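Marble counter recall widens after sealant complaints, Hirovent says

Hirovent is pulling more of its stone counter sealant off shelves, according to a notice the company put out this morning.

The recall now covers every bottle of the Furex line sold since October. Before today it was just the 2 quart jugs. Stores were told to stop selling by noon.

The problem: yellowing. Homeowners say the stuff goes on clear and then turns, mostly on white marble and other light stone. A few also reported a sticky film that wont come off with soap and water.

Hirovent has logged 256 complaints so far, up from 77 when the first notice went out. No injuries reported.

"We moved too slow on the first round and we own that," said Gilberto Mosquera, the company's head of product safety. He said a bad batch of resin is the likely cause. Testing still going on.

Yesenia Puma runs a counter shop in Moodley and has been fielding calls all week. She stopped using Furex last month after two kitchens came back on her.

"You can polish it out if you catch it early," Puma said. "Wait too long and your looking at a full strip and rehone. That isn't cheap."

Her shop charges $50 for a visit to check a counter. She's waiving that for anybody with a reciept for the recalled sealer.

Refunds are being handled through stores. Bring the bottle, even if empty. Trurkimov, the chain that sells most of it in the state, will take returns without a receipt at the service desk, opens 8 a.m.

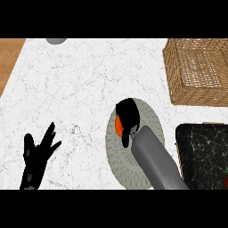
Can I just put a different sealer over the top of the recalled one?

Hirovent says to hold off. A second coat can trap the film underneath and make it harder to strip later, so the old sealer has to come off first.

The company said it will pay for professional stripping in "documented cases" but hasn't said what counts as documented. Mosquera said a claim form should be up on the Hirovent site by tonight. It was not there as of 3 p.m.

Will update when the form is posted.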